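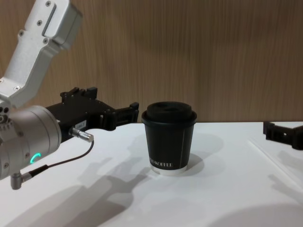
Awan班 定例ミーティング議事録(10月)

出席:Nusrat Begum、Mohsin Rind、ほか学生
書記:Rind(前回に続き。交代の話は今回も出なかった)

1. 前回議事録の確認
異議なし。読んできた人がいたかは未確認。

2. 双腕でのカップ把持、学習データの量について(Begum)
・対象は蓋つきの黒い紙コップ。左右の腕のどちらが取りにいくかも方策に決めさせる。
・デモ200本で学習したモデルの成功率は72%。3350本まで増やした版も72%。会議室が少し静かになった。
・Begumの見立て:増えた分の大半が同じ置き方の繰り返しで、量のわりに中身が増えていない。集めたのは主にRindである旨、本人の希望により記載する。
・失敗は接近の最後に集中。指先がカップの手前で止まり、考え込む。黒い指、黒いカップ、黒い蓋の組み合わせで境界を取り違えている可能性あり。白い机に落ちる腕の影も疑わしい。
・Rindより「カップを白くすれば解決では」との提案。論文の題名が変わるため見送り。

3. データの間引き(Unwood)
・軌道の類似度で重複を落とす手法を試す。しきい値は4通り。
・比較対象は無作為抽出。前回これを忘れて査読者に教わったので、今回は先に回す。
・評価時の初期位置は全条件で共通の表を使う。気分で置かない。

4. 計算機
Tetlowは今月も混雑。Alolisは空いているが、遅いから空いている。間引き後の学習はAlolisで足りる見込み。

5. 宿題
・Begum:影の向きを変えた条件で再評価
・Rind:重複の集計、無作為抽出の学習を投入
・全員:評価用のカップでコーヒーを飲まない(継続)

次回は16時開始。議題3の結果から。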